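Zorkex Fórum > Células e bancadas > Manutenção
Tópico: Garra da célula das sanduíches larga o queijo torto

vandana_sachdeva
Boas. Herdei a célula da Etska e, com ela, o problema do queijo. O pão e a alface não dão trabalho. A fatia de queijo sai da caixa da direita de esguelha, quando sai. Já recalibrei a altura dos dedos duas vezes e mudei a força de 14 para 9. Ficou igual, mas com mais papelada. 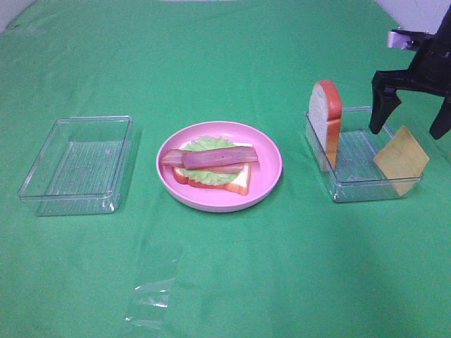 O registo vai em 2562 ciclos desde a última troca de pontas, em setembro. Alguém mexeu no ângulo de aproximação deste modelo?

ogilvie_m
Pontas gastas. Troca-as e vai almoçar.

satish.semwal
Discordo do Magnus, por tradição e por convicção. Com o pão de pé na mesma caixa, o dedo esquerdo tem pouca folga. Eu rodava o pulso antes de descer e só depois mexia em peças. E estica esse pano, que as rugas mudam a altura da caixa.

ogilvie_m
O pano. Claro. Na Meireles também culpavam o pano, até alguém limpar a borracha com álcool.

vandana_sachdeva
Limpei as pontas e rodei o pulso. Eu sei, duas coisas ao mesmo tempo, poupem-me o sermão. 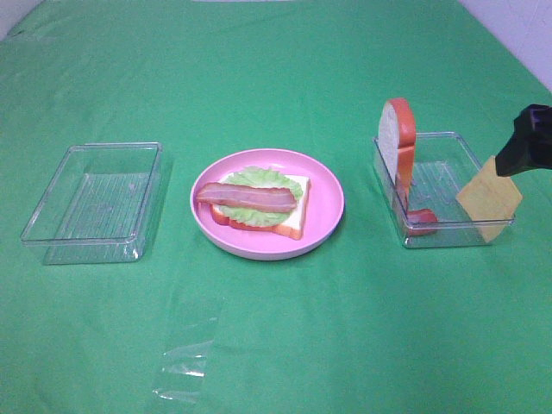

Tempo de leitura: 1 min

jyotipathak
Sermão na mesma: assim não sabes qual das duas contou. Repõe o pulso, corre mais de 290 ciclos só com as pontas limpas e compara. E tira a película de cima do pano, que com aqueles reflexos a câmara ainda a toma por ingrediente.

ogilvie_m
Continuo a dizer que são as pontas.

vandana_sachdeva
Película para o lixo. O pulso volta ao ângulo antigo amanhã e deixo cá os números.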